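Why do pumpkins have ribs?

Run a finger round a pumpkin and you will feel it go in and out. The raised parts are called ribs. They go from the stalk down to the base. Some pumpkins are plain orange — others are striped. In November you may still see both kinds in the shops.

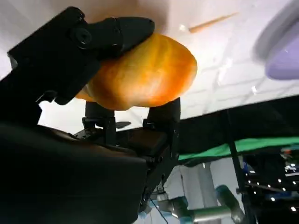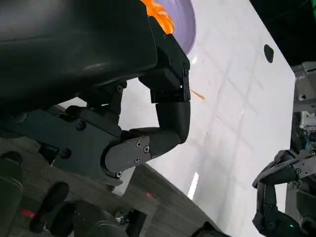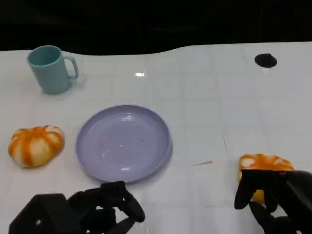 Last picture: two toy pumpkins with orange and white ribs, a plate and a mug.

Try it: draw a circle, add 6 curved lines from top to bottom, then colour every other stripe orange.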